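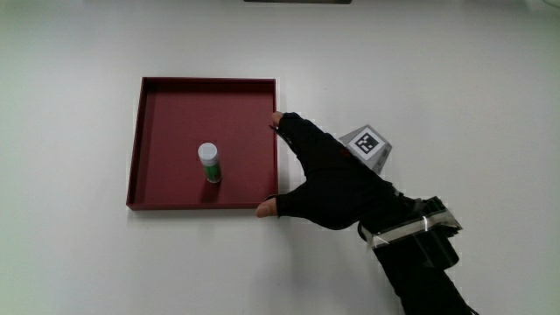
Hand at the tray wall, tag on the back of the glove.

Thread: Glove-and-tag demos vs. teleop for tray tasks
Forum: Manipulation / Learning from Demonstration

kestrel_ik
Posted 7 Apr 2018
Results from the bottle-in-tray set. We recorded 547 demonstrations with a bare-fingertip glove and a fiducial on the back of the hand, fixed camera. Wrist pose comes from the tag. The policy is trained on wrist pose plus a binary grasp label and replayed on the arm with a constant hand-to-gripper offset. On the robot it completed 33 of 40 trials. Of the 7 failures, most were at the tray wall: the gripper came in too low on the near side and touched the rim.

Junaid Zaidi
What is the tag error at working distance? A single planar tag has the usual pose ambiguity when it is close to face-on. If the estimate flips between the two solutions for even a few samples, your low approaches could come from that and have nothing to do with the policy.

kestrel_ik
The mount is angled so the tag is tilted relative to the back of the hand. We reject any jump in the normal between consecutive samples and interpolate across the gap. I haven't separated tag error from policy error on the failed trials. The constant offset is my main suspect. It is fitted with the hand flat, and the wrist rolls once the fingers close on the bottle, as in this one:
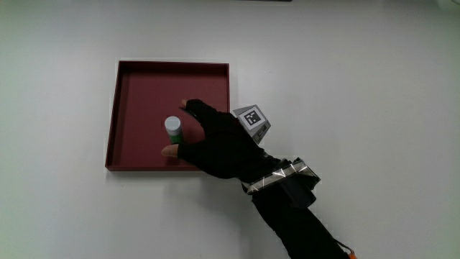
plumbline
Then the offset should be a function of grasp aperture. We had the same problem on the Kudix bench and fitted a linear term from thumb-index distance. It removed most of the height error.

kestrel_ik
Aperture isn't measured in this set. The grasp label is annotated by hand.

Junaid Zaidi
I disagree with plumbline. A linear term hides the error on one object and brings it back on the next diameter. Fit the offset per object, or put a second tag on the thumb.

plumbline
A thumb tag is occluded for half the grasp. I would take a biased estimate over a missing one.

t_orlop
Do you have a teleop baseline? Without it 33 of 40 is hard to read.

kestrel_ik
Not yet. Planned for August with the Brandes arm, same tray, 600 demos by each method. I'll log aperture in that round and post both fits.

Junaid Zaidi
Please post the per-trial approach heights for the current set too. The failed ones are enough.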